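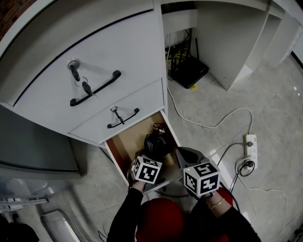
4. Setting up your desk at Mernside

Welcome again, and thank you for getting this far through the guide. Nathalie Hiebert wrote the first version when we moved over from Devgate, and it has grown a little every March since then, so please don't feel you have to take it all in at once. Make yourself a cup of tea, set aside half a morning and work through the steps at whatever pace suits you.

Before you start

You will need your door fob, your welcome letter (the one with your desk number and telephone extension on it) and the power lead for your computer. Network cables are kept in the El-Sayed room on the first floor, and you are welcome to help yourself.

Chair and screen

1. Sit right back in the chair, so that your lower back is properly against the cushion, and raise or lower the seat until your feet rest flat on the floor. If they won't quite reach, ask for a footrest.

2. Let your shoulders drop and bend your elbows. Your forearms should be more or less level with the desktop. If you find yourself reaching upwards, raise the seat a touch and go back to step 1.

3. Move the screen until it is an arm's length away, with the top edge at eye level or slightly below. People who wear varifocals often like it a good bit lower, and that is perfectly fine.

4. Check for glare at the time of day you will mostly be working. The west side is lovely until half past three or so, and then the sun comes in sideways!

Note: desktops are 800 mm deep. If your screen has a very large foot, try it out before you unpack everything else.

Telephone and network

5. Plug the Hodon handset into the left-hand wall socket and wait for the light to settle. This can take a couple of minutes, so do be patient with it.

6. Dial 547 and follow the spoken instructions to record your greeting. You can do it as many times as you like – most of us needed several goes.

7. Connect your computer to the right-hand socket and sign in with the details in your welcome letter.

Caution: never run a cable across the walkway, even for a few minutes. If the one you have is too short, fetch a longer one.

Storage

8. Try each key in its lock before you put anything away, and copy the number stamped on it into your welcome letter. Spare keys are cut from that number, and it saves a great deal of bother later on.
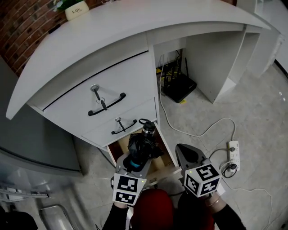 Desk drawers with keys in the locks, lower drawer partly open.

9. Put heavier things in the lowest drawer, and close one drawer before you open the next.

Caution: please don't keep fresh food in your desk overnight. The kitchen has plenty of room, and we have had mice.

If something isn't right

For anything to do with furniture or keys, ring Mackenzie Landry on extension 312. For telephones, unplug the handset, count slowly to twenty and try step 5 again before you ring – it does the trick more often than you might expect.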